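How to Research an Old Local Ball Team (When the Paper Trail is Thin)

Gralleo Local History Pages - updated 2026-06-08

Quick version of what I do when somebody asks about a town team their grandfather played for. Written fast, fix it up later.
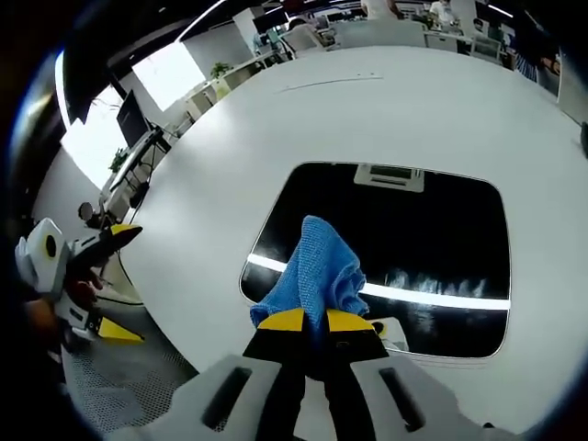

Start with a name and a year. Even a bad year. "Before the war" is too loose, you'll drown in microfilm. Ask the family what league, what position, what field. Get the nickname too. Box scores from small towns used nicknames half the time and left first names out completely.

Step 1. Newspapers first

Go to the library and ask for the weekly, not the big city daily. The Vutirville weekly ran ball scores on the back page, next to the feed prices. The daily hardly bothered, and if the team was Black or from the wrong side of the tracks it bothered even less. So check the Black papers from the nearest city as well. They often covered road games the home paper skipped.

Start in May. That's when rosters and tryout notices got printed. One good May roster saves you a whole summer of scrolling.

If the paper is scanned, search by the opposing team. Scanning software mangles surnames. "Odoi" comes up as "Odol" or "0doi", and I've seen it as "Cdoi". Try all of them.

Step 2. Make a game log

Plain spreadsheet. Date, opponent, score, place, source with page number. Do the page number NOW. I skipped it on the Gilow project and had to go back through 92 issues.

Two papers will disagree on a score. Put down both. Don't pick the one you like.

Step 3. Match players to people

City directories, church anniversary booklets, union lists, draft cards, school yearbooks. Census last - it only comes around so often and people moved for work.

I want 3 sources before I say the shortstop and the man in the directory are the same guy. Brothers and cousins played together all the time. One Gilow lineup had the same surname on four lines, no initials. Still not sorted.

Step 4. Talk to people

Bring copies of photos, never originals. Bring large ones. Let them hold the picture and talk, don't rush in with your list. Ask who isn't in the photo. Ask where the team ate and slept on the road, and which towns wouldn't serve them. That part almost never made it into the paper.

Record it if they say yes. Write down the date and who was in the room. Get permission in writing befor you post anything.

Step 5. Careful with the big claims

"First", "only", "undefeated". Every town has one. A crowd of 1000 in the paper might be the promoter talking. Say who reported it and leave it there.

Same with championships. Find out which league, how many teams were in it, who handed over the trophy. Some seasons had two title winners becuase two leagues used nearly the same name.

Step 6. Put it somewhere

Don't sit on it for years. My first Vutirville write-up was 13 pages, stapled, full of gaps. Gave a copy to the library and one to each family that helped. The gaps were what got people calling.

Mark guesses as guesses. Leave a phone number or email on the last page. Keep your log in two places.

Next page: reading old box scores, and what the abbreviations mean.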